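Finish trial, second entry – May

Topic: hardwax oil against waterborne poly on strip-glued panels. The first entry covered sanding. Panels were cut from the Madigan stock, planed both faces, then sanded to 80, vacuumed, and taken to 100. Stopped there. Going finer closed the grain last time and the oil sat on the surface.

Group A: Pakelent oil, two thin coats, pad applied, excess buffed off after 15 minutes.
Group B: Promera waterborne, three coats by foam brush, light scuff between coats. 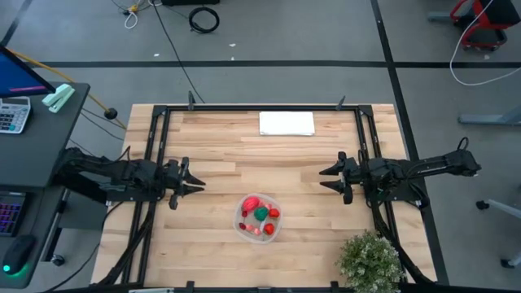
Mean gloss at 60 degrees was not taken. The meter is still with Sinéad and the readings from the old one drift. Went by raking light and fingertip only, so treat the ranking as provisional.

Group A, coat one: darker strips took up more oil than the cream ones, and two glue lines showed as dull threads. Coat two evened this out except near the knots. Usage was 108 g for the whole group, against 111 g in the sanding trial.

Group B raised the grain badly on the first coat. Muireann suggests a damp wipe and a re-sand before coating. Worth trying – it adds half a day. Coats two and three leveled well. One run on panel B4, left edge, my fault for overloading the brush.
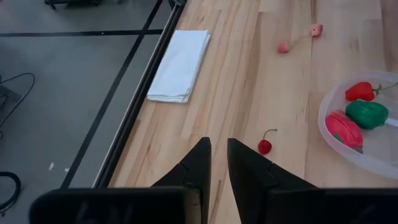

Water spot test, both groups, one hour under a watch glass. A: faint ring, gone by the next morning. B: no mark. Coffee, same duration: A stained lightly at the end grain, B clean. Scratch test with the coin jig marked both. A can be spot repaired with a rag. B needs the full face scuffed and recoated, or the patch shows.

Open points:

1. Repeat B with the damp wipe. Keep the same foam brush type.

2. Ask Congate whether the strip glue is rated for oil contact. Their sheet only covers lacquer.

3. Test abrasion on a surface that has had some months of wear, for comparison with the fresh panels.
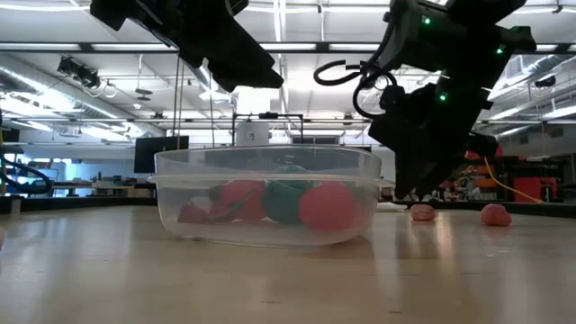

4. Oil rags go flat on the rack outside, then into the lidded tin with water. Two were left bunched on the bench at 4 p.m.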